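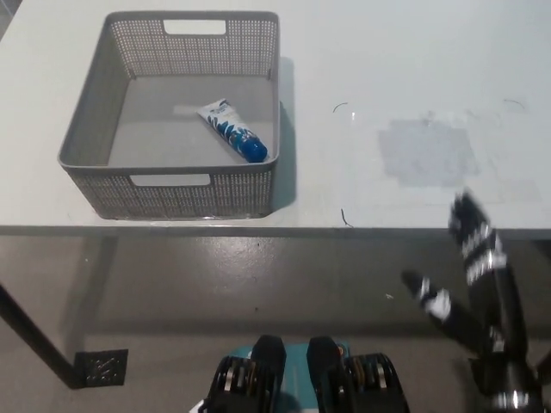 Basket practice at the club table: one tube in, the hand on its way.

Workshop tips from the Skirno robot club

We've been sorting bathroom and kitchen odds and ends with the arm since July and we love it! People from other clubs keep writing to ask how we set up, so I've put our habits on one page.

Baskets. Get the gray plastic kind with open mesh walls and handle cutouts. They're light, you can lift one away mid-run with one hand, and crumbs fall out through the holes. A smooth floor inside is best, as fingertips catch on ribs.

What to practice with. Squeeze tubes are wonderful. They're stiff at the cap and flat at the crimp, so you get two very different grips out of one object. Start with the tube lying across the basket at a slant, then turn it a little after every 3 tries. Dirk Kettler's team kept theirs in one spot for a whole month and had to start over when somebody bumped the table (sorry, Dirk!).

Cleaning the table. Warm water, a drop of dish soap, soft cloth, then dry it right away. No scouring pads on a white top. Hairs and wire clippings show up dark on white and can confuse the vision program, so keep a lint roller on a hook by the door. Ours lasts about 6 weeks.

Finger care. Wipe the fingers with a barely damp cloth before each session. Toothpaste and hand cream are murder on grip, so tape the caps shut.

Table legs. Push on a corner before you switch anything on. If it rocks, fix it first. Arne Ostermann marks the floor with masking tape so the table goes back to the same place after sweeping, and I've stolen that for the new students too.

Keeping notes. One cheap notebook, one line per try: object, which way it pointed, grabbed or missed. We passed 300 lines last term and there was cake.

For the Rudeo round you get 4 objects and one basket per team. Bring your own cloths, and label your chargers, please. Ours went home with the Győri kids last time and it took ages to get them back.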